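Sorting household waste at Mudcombe halls: project report

Group members: Liesbeth Kramer, Geert Coppens, Fathima Liyanage
Supervisor: Bart Geerts

1. Background

Mudcombe has 219 student rooms and one bin store. Until October everything went into two large containers, and the recycling was often refused at collection. We wanted to know if colour-coded bins in the kitchens would cut the number of wrong items.
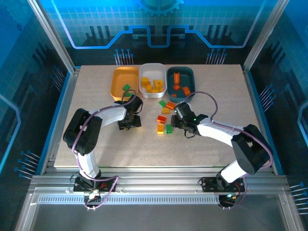 Each kitchen is shared by 10 students. We chose two kitchens on the same floor, one with the new bins and one left as it was. Residents were told about the study by letter, and one asked not to take part.

2. Method

We checked the bags at 8 in the morning, before the cleaners came. Items were logged as right, wrong or unclear. Drinks cartons caused most of the arguments — the council leaflet and the hall poster disagree.
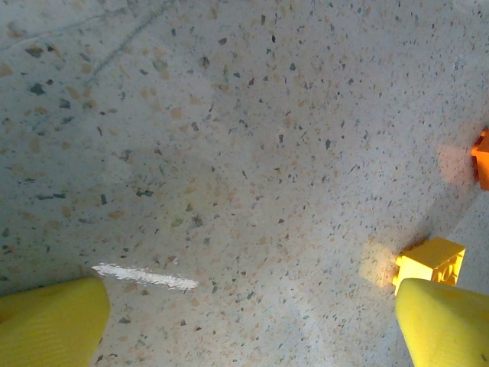

We stopped after around 200 items. Geert weighed the food waste separately, but the scales were faulty for part of the study and those figures are left out.

3. Results

The kitchen with coloured bins had 19 wrong items. The other had more than twice as many, mainly greasy pizza boxes and film lids.
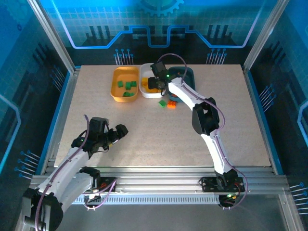 Two kitchens is a small sample, and the residents knew we were checking. Fathima would like to repeat the study at Rodby, where the kitchens are larger.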